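Nimgate Community Help
Home > Closets & Storage > Shoes

Best way to box up knit sneakers for the winter without wrecking the collars?

Asked in October by tansy_on_the_third_floor
Viewed 602 times
3 answers

Hi everybody! I finally have a weekend to deal with my shoe situation and I'm weirdly excited about it. I'm switching over to boots until April, so all the summer sneakers are going up on the top shelf of the hall closet in the apartment. It comes to 18 pairs between me and my sister (yes, I know, we share a size and it got out of hand). Most of them are the soft knit kind that you pull on like a sock, and those are the ones I'm asking about.

Last year I just threw everything in one big plastic tote with the lid snapped down. In spring the leather ones looked great. The knit ones came out with the collars folded flat, and a couple had a crease across the toe that took weeks of wearing to relax. One pair never got its shape back at all. So this year every pair gets its own cardboard box! I saved most of the originals, and I picked up a few spares from Derine, the shoe repair place by the bus station, where they keep a stack by the door for anyone who wants them.

What I'm working with

Some of the boxes are in great shape. Others have been through two moves, with soft corners and edges where you can see the layers inside the cardboard. I've been doing the whole job on the tile floor, because that's the only place big enough to spread out, and I pick up each shoe and see how it sits before I commit to a box. The dark gray ribbed pair is my favorite, so that's the one I'm fussiest about. The ribbing goes all the way around the collar and it squashes if you look at it wrong.
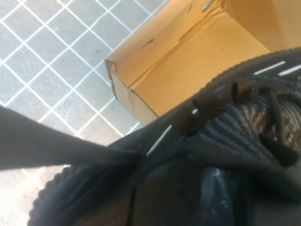

What I'd love to know

1. Should I stuff them, and with what? I've got tissue paper, newspaper, old T-shirts and a bag of socks that lost their partners.
2. Soles down side by side, or on their sides heel to toe like they come from the store? The store way fits better but it seems to lean one shoe on the other.
3. Is a beat-up box okay if the lid still closes, or should I tape the corners, or just recycle it and find another?
4. Do I need those little silica packets? The closet is on an inside wall and has never smelled damp.

One more thing. A few of our dark things have those light stripes on them, and I have no idea if they're printed on or stitched or what. On an old running jacket they went sticky and started flaking after a summer in the car trunk. I'd be so sad if that happened to the sneakers. Does anyone put something between the stripes and whatever they're touching?
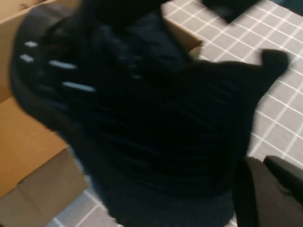

Gion Rüegg
Answer 1 (accepted, 88 people found this helpful)

Oh, I love this question, I do the same changeover every fall and I look forward to it! Let me go through it in the order I'd do the work.

Clean first. Brush the knit with a soft dry brush, going along the ribs so you lift the grit out of the grooves. If there's a mark, dab it with cool water and one drop of dish soap on a white cloth. Then leave the shoes out overnight with the insoles pulled up. Knit holds a lot more moisture than you'd guess from touching it, and a lidded box will keep it there until spring. Please don't put them on a radiator, the glue hates that.

For stuffing, use your tissue paper. Plain white if you have it. Crumple one sheet and push it all the way into the toe until the toe looks the way it does with a foot in it, then a second, looser one under the laces. Newspaper is fine inside black shoes but I've had the ink come off on a pale lining, so I stopped. The odd socks are a great idea for the collar! Roll one up like a little donut and sit it just inside the opening. It should hold the collar up and open without stretching it. If you can see the ribs spreading apart, the roll is too fat.

Side by side, soles down, if the box is wide enough. If it isn't, go heel to toe on their sides and slide a folded sheet of tissue between them. That's fine for one winter as long as the shoes are stuffed. I think your toe creases came from the weight in the tote more than the position.

Boxes: a scuffed box is a perfectly good box. What matters is the bottom and the walls. Press down on the middle of the lid with your palm. If the walls bow out, put that one at the top of the stack or recycle it. For a frayed corner I run a strip of paper packing tape down the outside, fold it under, and that usually buys another couple of years. Keep tape off the inside because a tape edge can grab the knit. Also run a finger along the rim. Some sturdier boxes are stapled, and if a leg of the staple is sticking out it will snag a thread when you lift the shoe out. Flatten it with the back of a spoon.

Stack no more than four high, heaviest pairs at the bottom.

Silica packets: skip them if the closet is dry, or toss in the ones that came with the shoes. They won't hurt.

Stripes: heat is what did in your jacket, I'd bet. A trunk in summer gets brutal. In an indoor closet they should be okay, but I still lay tissue over any stripe that touches the other shoe, mostly so two stripes never sit face to face. Don't use plastic wrap or bubble wrap there. I had a pair where the bubbles left little circles in the trim and they never came off.

Write on the short end of the box what's in it. Future you will be thrilled!

Comments on answer 1

marlow.k: The sock donut is genius. Going to do it tonight with my kid's track shoes.

tansy_on_the_third_floor: Thank you thank you thank you. I have SO many single socks. Quick one, do you loosen the laces or leave them tied?

Gion Rüegg: Loosen all the way down, then pull them just snug once the paper is in. Tuck the ends inside so they don't get pinched under the lid.

Answer 2
by pelham_attic

just use the clear drop front ones. I have the Steretti kind, you can see everything and you don't need to label. cardboard is fine too I guess but bugs like it

Comments on answer 2

marlow.k: They do look nice on a shelf but that's a lot of money for 18 pairs when she already has the boxes.

pelham_attic: true. I only have 6 pairs

Answer 3
by Odile in Verhoeven Court

Seconding nearly everything in the first answer and adding a few things from my own closet, which I redo every year with the radio on and a big mug of coffee.

Don't buy shoe trees for knit shoes. The spring kind push at the heel and I ended up with a bump on the back of a pair I really liked. Paper is softer and you control how much goes in.

If the box lid is attached along one side, check the fold before you trust it. The fold is where they go first. Mine get opened and shut all winter by a certain teenager, so I put one strip of tape along the outside of the hinge on day one. If it's already split I cut the flap off completely and lay it on top like a loose lid. Works great and nobody has to wrestle with it.

Put the shoe in heel first, then lower the toe. If you go in toe first the collar catches the wall on the way down and folds in, and you won't notice until spring. Once it's in, run your thumb around the inside of the collar and pop it back out. Takes two seconds per shoe.

I'm with you on one pair per box. I tried two pairs of sandals in a boot box and they scratched each other up.

I also disagree a tiny bit on the silica. In my building the closets back onto the stairwell and I lost a pair to mildew, so now each box gets a packet. They come in a bag of 25 and the bag lasts me two winters.

Have fun with it! There's nothing like opening the closet afterward and seeing it all lined up.

Follow-up from tansy_on_the_third_floor

I'm back, and I had such a good time with this! I put on music Tuesday evening and kept going until I ran out of tissue paper. The heel-first thing makes a huge difference. I'd been going in toe first my whole life. With the flap standing straight up out of the way there's plenty of room to get a hand down the side and fix the collar, even in the snug boxes.

I went soles down wherever the box allowed. The black ones with the stripes got a sheet of tissue all to themselves before the lid closed, and I'm keeping them well away from the water heater side of the closet. Two boxes failed the palm test, so they went out with the recycling, and I'm going back to Derine for replacements on Saturday. My sister has been told the odd socks are spoken for.

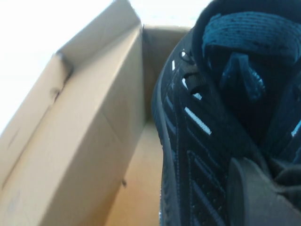
Black striped sneaker in its cardboard box, flap up

Still to do: the labels. I'm torn between writing on the boxes and using those hang tags with string, because I want to reuse the boxes for something else in the summer. If anybody has a removable label that comes off cardboard without taking the top layer with it, please tell me! I tried painter's tape and it peeled off by itself overnight.

Comments on follow-up

Gion Rüegg: Looks like a great evening! For labels I use an index card and a paper clip on the rim of the lid. It survives the whole winter and you can swap the card in spring.

Odile in Verhoeven Court: Index card here too, but I tuck mine under the flap with a half inch showing. Pencil, so I can erase it.

pelham_attic: or clear boxes

marlow.k: Did the track shoes. The socks worked. Kid wants to know where all the socks went.

Related questions
How do I get a toe crease out of a knit shoe?
Is it okay to store suede and knit in the same closet?
What do you do with shoe boxes that are too big for the shelf?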